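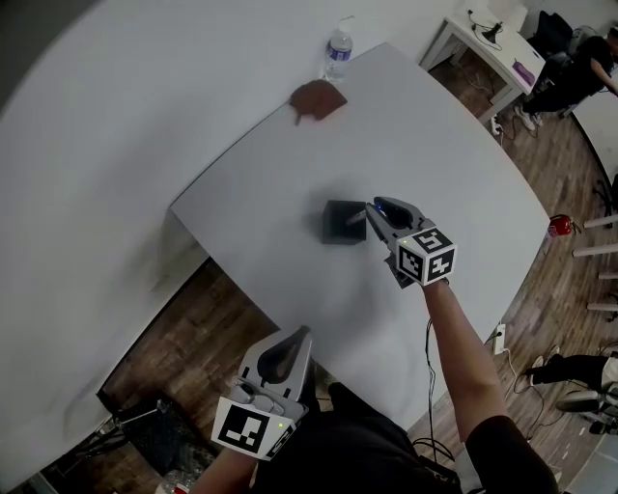
De : Safta Ciobanu
À : liste manip-fr
Objet : Re: Kit de pinces à main Cluneo, des retours ?

Bonjour à toutes et à tous,

Iestyn Landeg écrivait :

> Bonjour la liste,
> On nous propose le kit Cluneo (la paire de pinces tenues à la main, les
> cubes de marqueurs et le logiciel d'enregistrement) à 2729 euros hors taxes.
> Le commercial de Wekuvstead m'assure qu'on est opérationnel en une
> matinée. Je me méfie des matinées de commerciaux.
> Quelqu'un s'en est servi pour de vrai ? Surtout :
> 1) est-ce que le suivi tient quand on bouge vite,
> 2) est-ce que les gens supportent la chose plus d'une heure,
> 3) faut-il prendre le contrat de maintenance ?
> Merci d'avance,
> Iestyn

Nous l'avons depuis septembre, en location d'abord, puis acheté par lassitude de remplir le bon de prolongation. Je réponds dans l'ordre, à peu près.

La matinée : comptez-en deux. La première sert à découvrir que le logiciel réclame une version précise de la bibliothèque de vision, la seconde à comprendre que ce n'était pas celle-là. Le support de Wekuvstead répond vite et poliment, en général par une question à laquelle on avait déjà répondu dans le premier message.

1) Le suivi. Sur des gestes de table ordinaires, genre attraper une petite boîte noire sur un plateau blanc, c'est propre. Dès qu'on tourne trop le poignet et que le cube présente une arête à la caméra, la pose saute. Le manuel appelle cela une « discontinuité transitoire ». Sur notre dernière série, 1008 prises enregistrées, 805 gardées. Le reste se partage entre les sauts de pose et les opérateurs qui se grattent le nez avec une pince instrumentée. Évitez aussi de placer une lampe derrière l'opérateur, les reflets sur les faces du cube font perdre les codes. Pour la vitesse, si vos gestes ressemblent à ceux d'une personne qui range son bureau, ça passe. Si vous visez le jonglage, prenez autre chose.

2) Le confort. Les mâchoires sont bien, les patins sombres accrochent correctement, même sur un chiffon plié n'importe comment. Le poids se fait sentir du côté du cube, et c'est l'avant-bras qui paie. Chez nous on change de personne au bout de quarante minutes. Le câble est l'autre sujet : il pend de la pince, passe au bord de la table, et finit toujours sur les genoux de quelqu'un. Un collier à scratch au coude règle la moitié du problème. Wekuvstead en vend un, très cher, avec leur logo. Celui du magasin de vélo fait pareil.

Un détail qui m'a coûté un après-midi : un voyant vert sur le cube veut dire « alimenté » et pas « détecté ». La documentation le précise, page 6, dans une note de bas de tableau. Regardez la fenêtre de contrôle avant de lancer une série, même si tout est allumé comme un sapin.

3) La maintenance : non. Les patins s'usent et se remplacent avec un tournevis et un peu de mauvaise humeur. Demandez plutôt un second jeu de patins dans le devis, ils l'accordent assez facilement si l'on a l'air d'hésiter.

Pour comparer, nous avions essayé le kit Protonau avant. Plus léger, plus joli dans sa valise, mais l'export des trajectoires sort dans un format maison que seul leur lecteur sait ouvrir, quand il est de bonne composition. Cluneo, au moins, écrit des fichiers lisibles. Si quelqu'un a pratiqué Jaiswal, je suis preneuse, leur démo en ligne ne montre que des mains déjà en train de réussir.

Iestyn, si tu veux, je t'envoie notre fichier de calibration et le petit script qui repère les sauts de pose. Il est mal écrit mais il tourne. Les commentaires sont en roumain, tu me diras si ça gêne.

Safta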